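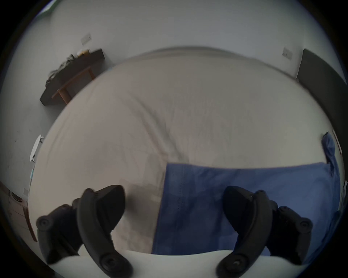
Proposals, weddings and a very full June at Flekmont

Couples planning to tie the knot at Flekmont this summer will have a new way to do it. The lakeside gardens are opening a second spot for ceremonies, down by the old boathouse, and the first wedding there is booked for June.

It's lovely news for anyone who was turned away last year, when the rose terrace was taken every single Saturday of the season and people were putting their names down for cancellations. The boathouse lawn seats 90, with room for a string trio under the willow (or a cousin with a guitar, as the booking team cheerfully points out), and couples can walk straight from their vows to the jetty for photographs.

Bookings opened on 22nd April and 18 dates went on the first day! One of them went to a pair who got engaged on that very jetty two winters ago, in sleet, with the ring in a glove. They had been holding out for a Flekmont wedding ever since and rang before breakfast.
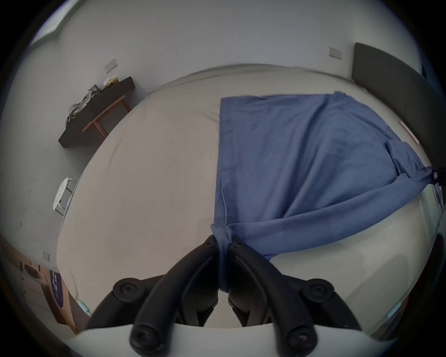

Getting there

Guests can come by water too. Travport, which runs the lake boats, is putting on a wedding service from the town pier, and the Amundsen has been repainted for the job in cream and dark green. She'll carry the whole party across in one go, dogs included, and the crossing gives everybody time to find their hats. There's a late boat back after the dancing, so grandparents can slip away earlier on the ordinary evening sailing and the rest can stay to the end.

Food is coming from Plamum, the little bakery and kitchen on the quay that did so well with its picnic suppers last summer. Their lemon and elderflower cake is already being talked about, and they're happy to make a family recipe if you bring it in on paper and don't mind them tasting it first.

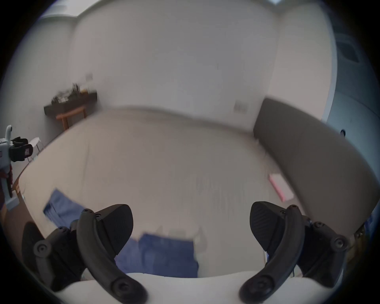

Small weddings haven't been forgotten either. On weekday mornings the lawn can be had for just 2 people and their witnesses, with tea and cake on the jetty afterwards, and several couples have already asked about bringing children from earlier marriages to read or sing.

Anyone who'd like a look before deciding can visit the lawn on open afternoons through the spring. Ask at the garden gate and someone will walk you down.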